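Médiathèque intercommunale de Grastenstead
Fil d'information : fin des pénalités de retard et nouvelles conditions de prêt

1/ À compter de novembre, la médiathèque intercommunale de Grastenstead supprime les pénalités financières en cas de retard. La mesure concerne l'ensemble des abonnés, adultes et jeunes, quel que soit leur lieu de résidence.

2/ Les sommes encore dues au titre des retards sont annulées. 835 comptes bloqués pour ce motif seront rouverts. Aucune démarche n'est à effectuer par les usagers concernés.

3/ La durée de prêt des livres est portée à 28 jours, renouvelable une fois, sauf si le document est réservé par un autre lecteur. Le renouvellement s'effectue en ligne, par téléphone ou à l'accueil.
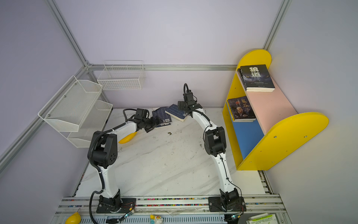
4/ Les documents non restitués 60 jours après l'échéance seront considérés comme perdus et devront être remplacés à l'identique ou remboursés à leur prix public. Le compte est suspendu jusqu'à régularisation.

5/ Le fonds Bralomov (histoire locale, 2 304 volumes) demeure soumis à un régime particulier : consultation sur place uniquement, sur présentation de la carte. Les demandes doivent être déposées avant 16 h pour une communication le jour même.

6/ Les retours sont possibles à Grastenstead comme à l'annexe de Rarmont. La boîte de retour de Rarmont reste accessible en dehors des heures d'ouverture. Merci de ne pas y déposer les livres de grand format ni les jeux.

7/ Par ailleurs, 328 romans retirés des collections seront proposés gratuitement au public dans le hall de Rarmont, de 10 h à 18 h, dans la limite de cinq par foyer.

8/ Le règlement intérieur modifié est affiché dans les deux établissements. Une version en gros caractères est remise sur demande à l'accueil.

9/ Rectificatif au point 3 : les revues conservent une durée de prêt de 14 jours, non renouvelable.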